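Okar缝合练习日收场：针都数齐了，线头还在吵

2019年12月16日 本地消息 医学教育

Okar的Jimura外科技能中心办完了今年最后一次缝合练习日。按主办方的说法，活动“顺利、充实、秩序良好”。按茶水间的说法，一群受过多年高等教育的成年人为一截线头该留多长争了整个午休，把三明治都争凉了，而三明治本来就是凉的。

练习日的内容一句话就能讲完：给你一块组织、一根弯针、一段深色缝线，60分钟，把该缝的地方缝上，把结打好，线剪掉，针交回来。报名的人里有刚进外科轮转的住院医师，有想转方向的，也有已经缝了许多年、嘴上说“来看看”、坐下之后比谁都认真的高年资医生。最后这一类人每年都有，每年都说明年不来了。

今年上下午各一轮，一共2轮，题目完全一样。主办方的考虑是公平，效果是下午那一轮的人在走廊里就把题目打听得一清二楚。中心负责练习课程的Cameron Pringle对此看得很开。“知道题目又怎么样呢，”他说，“我二十岁就知道方结怎么打，知道和打得出来中间隔着好几年。”

题目由中心沿用多年，内部叫“Restrepo练习”，名字写在讲义封面上，至于为什么叫这个，讲义没有解释，记者问了几位学员，得到的答案互不相同，其中一个涉及一种咖啡豆。练习要求在一块柔软、湿滑的组织表面走一排间断缝合，针距要匀，每一针单独打结，结要落在同一侧，线尾要一致。讲义上的示意图画得干干净净，组织是一个长方形，线是一条弧，结是一个小圆点，看上去像地铁线路图。学员们普遍表示，真正上手之后没有见到那座城市。

难处大致出在三个地方，一是针。弯针要顺着自己的弧度走，手腕转多少，针就走多少，想抄近路直着往前推，组织会被顶起来，针尖也不知道从哪儿出来。夹针的位置同样讲究：太靠针尖，走不深；太靠针尾，针在持针器里打转，像一只不愿意进笼子的猫。Pringle上午开场时把这件事讲了一遍，讲到一半停下来问有没有问题，没有人提问。上午那一轮开始后，问题就都来了。

再一个是线。缝线这种东西放在包装里十分老实，一旦拉出来就有了自己的主张。它会搭在刚打好的结上，会绕到器械后头去，会贴在湿的表面上不肯起来，也会在你以为已经拉到头的时候又多出一截。今年中心备了2种线，都由供应商Astetti提供，一种粗些，一种细些，学员自选。多数人选了细的，理由是显得专业。选完之后，有相当一部分人不断把脸凑近，又不断往后靠，像在看一份字号太小的合同。

最后是结。讲义对结的要求写得很克制：平、紧、不滑。练习过的人都明白，这几个字互相之间并不友好。要紧就容易歪，要平就得慢慢来，慢慢来的时候线又松了。拉得太狠，组织会被勒出一道白印，考评人会走过来站在你旁边，不说话。几位学员事后提到，不说话比说话可怕得多。

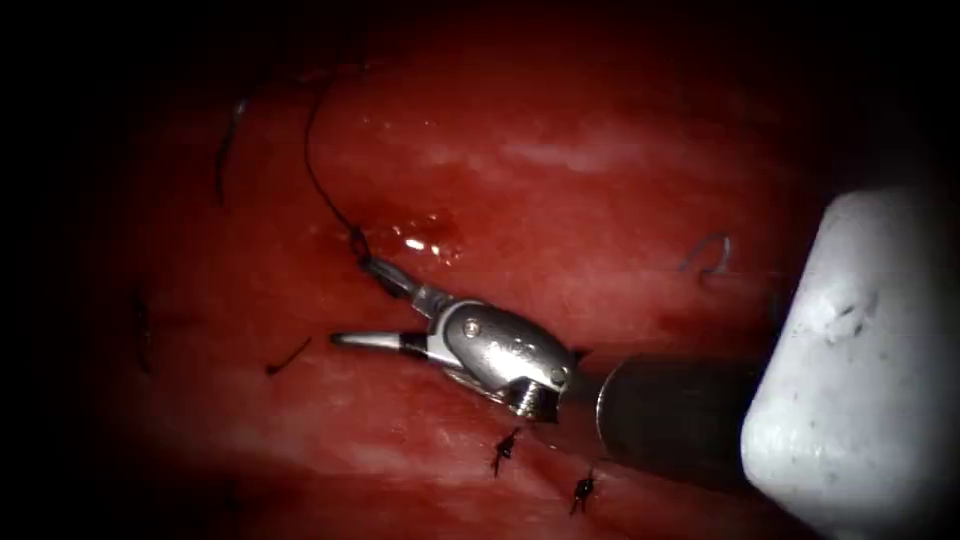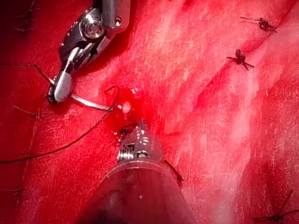 红色组织表面的缝合操作，两张图中均可见深色缝线；第二张右侧有一排小线结。

午休时的那场争论，起因是评分表上新加的一栏，叫“线尾长度”。往年这一项归在“整洁”里，由考评人凭眼力给分，也就是说凭心情给分。今年中心把它单列出来，要求线尾“适中且一致”。

“一致”没有人反对。“适中”就不同了。一位在Okar工作多年的普外科医生认为线尾宁长勿短，短了结会散，散了就要重来，重来的人心情不会好。坐在他对面的一位泌尿外科医生认为，留那么长的线头是一种缺乏自信的表现。前者说自信不能固定组织。后者说焦虑也不能。双方随后各自从盘子边上拿起一根用来扎面包袋的细绳做示范，示范的结果是面包袋再也打不开了，那一袋面包至今归中心保管。

记者向Pringle求证“适中”的标准。他想了一会儿，表示适中就是看上去合适。记者又问由谁来看，他说由他。评分表的问题至此算是得到了澄清。

有必要说一下评分的办法。考评人在每一轮结束后逐个看成品，先看针距，再看结是否都落在一侧，然后用器械轻轻拨一下线结，看它动不动。这个动作很轻，前后不过一眨眼，学员们却普遍把它形容得像开庭。有人在考评人伸手之前就主动承认“中间那个有点松”，考评人拨了一下，说中间那个挺好，旁边那个松。该学员要求保留最初的供述。

时间分只占很小的一块。中心在讲义里把这一点写得很大，用的是全文唯一的粗体字，因为去年有人为了抢时间，把缝线缝进了不该缝的地方，作品远看像鞋带。今年没有出现类似情况，但仍有人频频抬头看钟。墙上那只钟走得偏快，这件事中心的人都知道，学员不知道，Pringle认为不知道也好，能留出收拾的工夫。

收拾确实要工夫。按照中心规定，每一轮结束后先交针，针不齐，谁也不能离开房间。上午那一轮就卡在这一步。登记表上该有的一根针不在针盒里，也不在台面上，全场安静地找了很久，地上铺的单子被一寸一寸掀起来看。最后针在针盒的盖子内侧找到了，吸在磁条上，位置十分端正。负责登记的同事说，那条磁条就是为了防止丢针才装的。

剪下来的线头则没有人登记，于是到处都是。粘在手套上的，落在组织表面的，跟着鞋底去了走廊的。傍晚有人在茶水间的糖罐旁边发现了一小截黑线，大家看着它，谁都没有动糖。中心表示今后会把练习区和茶水区之间的那扇门关上。这扇门过去一直关不严，修门的申请是7月递上去的。

经费方面，今年的练习日得到了一笔2000元的耗材补贴，全部用在缝线和组织材料上。听起来不少，真摊开来，也就够让每个人不必把用剩的线接起来再用。往年确实有人这么做过，Pringle在开场时提到了这件事，没有点名，但看着某个方向。补贴的申请表有好几页，其中一页要求说明“本项目的创新之处”。中心填的是“重复练习”。申请获批了，说明审表的人要么很懂外科，要么没有翻到那一页。

Astetti方面没有派人到场，只寄来了线和一箱印着公司名字的圆珠笔。圆珠笔很受欢迎，在第一轮结束之前就发完了。线剩下一些，中心说会留给平时的练习时段。有学员建议以后多寄线少寄笔，旁边立刻有人反对，反对的人手里握着好几支笔。

至于成绩，中心照例不公布名次，只给每个人发一张写了评语的卡片。不公布名次的本意是减少攀比，结果大家改为攀比评语。记者看到的几张卡片措辞简短，字迹难认，内容包括“进针角度有进步”“结可以，手太急”“请相信你的弯针”，还有一张只写了“线尾”，后面跟着一个感叹号。拿到这张卡片的，是午休时主张线尾要短的那位泌尿外科医生。他把卡片拍了照，说要发给对面那位看，后来又说不发了。

主张线尾要长的那位，卡片上写的也是“线尾”，没有感叹号。两人对标点的含义作了不同的理解，并肩走出大门时还在谈这件事。

参加的人对这一天总体评价不错。一位第一年住院医师说，她来之前最担心打结，来了以后发现自己最大的问题是憋气：每次下针之前吸一口气，一直到线拉过去才吐出来，缝到后半程头都有点晕。考评人给她的建议是边缝边小声数数。她试了，气是顺了，坐在旁边的人却跟着她的节奏走，针距倒是难得的整齐。旁边那位在评语卡上得到了表扬，她没有得到，她说自己不介意，说了好几遍。

另一位学员来自骨科，坦言平时接触的东西“比较硬”，头一回在这么软的表面上走细线，感觉像在布丁上绣花。他的前几针下得很深，中心的人过去看了看，问他是不是打算缝到桌子上。后半程他明显放轻了力气，结也渐渐成了一排，末尾那一个甚至称得上漂亮。他请人帮忙多看了那个结几眼，其余的用手挡着。

也有意见。有人觉得椅子太低，有人觉得灯太亮，湿的表面一反光就看不清线从哪儿过去；有人觉得灯正好，是椅子太高。意见表收上来以后，Pringle翻了一遍，说椅子是可以调的，扳手就在右下方，一直都在。他打算把这句话加进讲义，也用粗体，这样讲义里就有两处粗体字了，他对此略感不安，担心会削弱第一处的分量。

还有一张意见表没有谈缝合，用整整一面讨论了三明治，结构完整，论据充分，被认为是当天写得最好的一份书面材料。中心已将其转交负责订餐的同事。

下一次练习日的时间未定。Jimura外科技能中心表示，题目仍旧是那道题，针仍旧要交齐，“线尾长度”一栏会保留，并且会附上更明确的说明。记者看到了说明的初稿，上面把“适中且一致”改成了“一致且适中”。

想报名的医护人员可直接到中心前台登记，登记时请自带笔，前台那几支已经不在了。面包一事，中心暂无进一步消息。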